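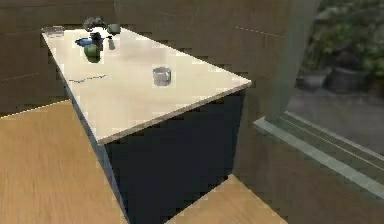 Simulated kitchen episodes for the Kesdale staff canteen, used to plan which clearing tasks move to the Skanero arm and which stay with the kitchen crew.

## Contents

- 423 episodes, 6 task types
- Counter items such as an apple and a drinking glass
- `tasks.csv`: task name, who does it today, proposed owner

## What changes for staff

Clearing glasses from the island goes to the arm on the late shift. Food prep, allergen checks and anything at the stove stay with people. Crew members on lates get up to 200 minutes a week back, which the rota moves to prep. No posts are cut in this plan.

## Known gaps

Clear glass is hard to pick out against the wall. Wet counters are not modeled.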